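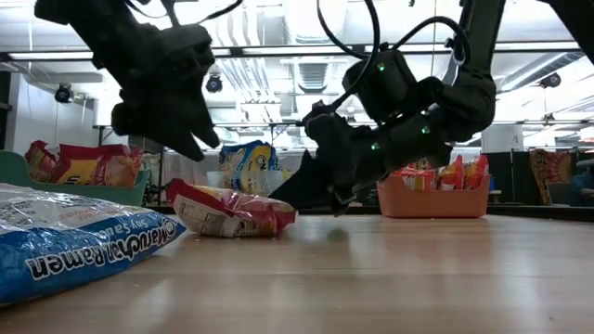 Dry goods store and packing room: monthly check

Site: Cronin Road unit, ground floor
Month: March
Checked by: Teresa Daly
Accompanied by: Po-yen Chien (first half only)
Previous sheet: seen, two items carried over

Mark each line OK, ACTION or N/A. Write a comment for every ACTION. Comments on OK lines are optional but keep them short.

Access and floors

1. Main door closes and latches without being pulled. OK
2. Door strip meets the floor, no daylight showing. ACTION
Comment: Gap at the hinge side, wide enough for a pencil. Carried over from last month. Ciarán Ó Súilleabháin has the replacement strip but it was cut for the side door. Needs remeasuring.
3. Floor clean under the bottom shelves. OK
Comment: Rice grains behind bay 4, swept up during the check.
4. Walkways clear. OK
5. Step edge marked. OK
Comment: Tape worn at the left end. Will last until the next check.

Shelving

6. Uprights fixed to the wall. OK
7. No shelf loaded over the limit on its label. ACTION
Comment: Label missing from bay 6. The other bays say 200 kg per level and bay 6 is the same make, but it should not be used for tins until the label is back.
8. Heavy goods at waist height or lower. OK
9. Lowest shelf at least 15 cm off the floor. OK
10. Nothing stored on top of the bays. ACTION
Comment: Empty Drorkano crates on bay 2. Taken down. Please flatten or return them, they do not live up there.

Stock condition

11. Oldest stock at the front. OK
Comment: Lentils were the wrong way round, corrected.
12. Use-by and best-before dates checked. OK
Comment: Two bags of semolina go out of date next month. Moved to the front with a yellow sticker.
13. Packets sealed, no splits or pinholes. ACTION
Comment: One Itska flour sack split along the bottom seam. Bagged, labelled and put on the reject shelf. Sunil Mondal to claim the credit.
14. Opened goods in lidded tubs with the date on. OK
15. Allergen goods on their own shelves. OK
Comment: Sesame now has a tray under it as asked.

Temperature and damp

16. Room thermometer reading 19 or below. OK
17. Humidity below 70%. OK
Comment: Highest reading on the log was the morning after the heavy rain. Back down by the afternoon.
18. No staining on ceiling or outside wall. OK

Pests

19. Bait boxes in place and matching the plan. ACTION
Comment: Box by the boiler cupboard is on the plan but I could not find it. Alois Fuchs to ask the contractor whether it was removed on the last visit.
20. No droppings, webbing or gnawed packaging. OK

Equipment

21. Kick stools have rubber feet. OK
22. Uvotov sack truck, tyres and handle grips sound. OK
Comment: Left tyre soft. Pumped up, check again in a week.
23. Floor scales zeroed. OK

Carried forward to the next sheet: 2, 7, 19.

Sheet to go in the blue folder by 4 pm on the day of the check.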